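Keeping Apples Crisp Through Winter

Step 4. Wrap each apple in a half sheet of newspaper and set it stem up in the box. Leave out any with bruises – eat those first.

Step 5. Put the box somewhere dark and cool, off the floor. Şükran Çınar keeps hers under the cellar stairs and gets over 13 weeks from them.

Step 6. Check every 5 days and take out any soft ones.

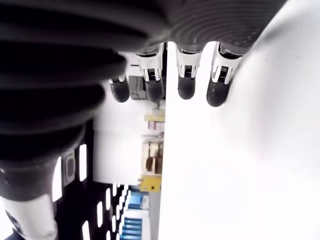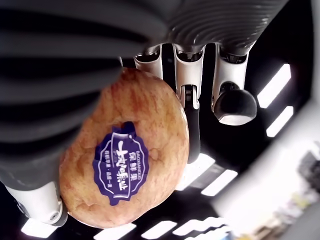
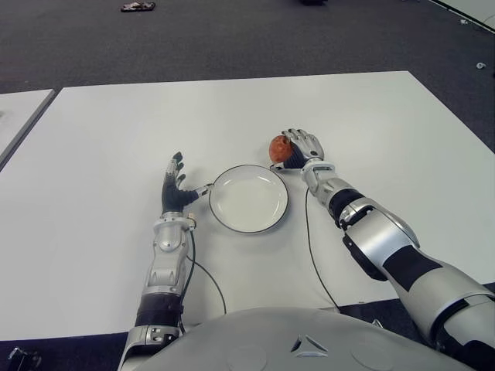 Step 7. In late December, move what is left to the fridge, in a bag with a few holes.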